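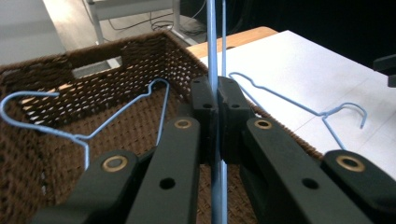 Opinion > Home and Daily Life > Columns

Print this article | E-mail to a friend

A basket for the hangers

By Châu Phùng

When I rented my first flat in Flirnmont, the wardrobe already had 40 hangers in it. I owned perhaps a dozen shirts. The other hangers stayed on the rail, hooked into each other, and each morning I took one and three came with it. I accepted this for two years, as one accepts a noisy neighbour.

My opinion is simple: an empty hanger should not live on the rail. It should live in a basket on the floor of the wardrobe, or next to the ironing board, and come out when there is a garment to put on it.

My friend Vasco Carrilho disagrees. He says that the rail is made for hangers and that a basket only moves the knot to a lower place. He is partly right. If you throw wire hangers into a deep basket, you will have a knot. They must go in one by one, with all the hooks to the same side. It takes a few seconds for each, and I do it while the kettle boils.

The basket matters also. I recommend a woven one, large and rectangular, with an opening in the side for the hand. A round basket wastes the corners of the hanger, which is a thing with corners. Cloth boxes become soft and fall over. I had one from Gritora and it lasted until September.

Many people tell me to throw away the wire hangers and buy thick ones. Catarina Prata wrote so in this same column, and I respect her for her other advice. But thick hangers take much space, and for a cotton shirt the thin wire is enough. For a winter coat, no. I keep two strong hangers for coats and I do not pretend that wire can do this work.

My mother kept hers in an old rice basket behind the door. I found this ugly when I was a girl. Last week I moved mine behind the door too, because the wardrobe needed the place for shoes.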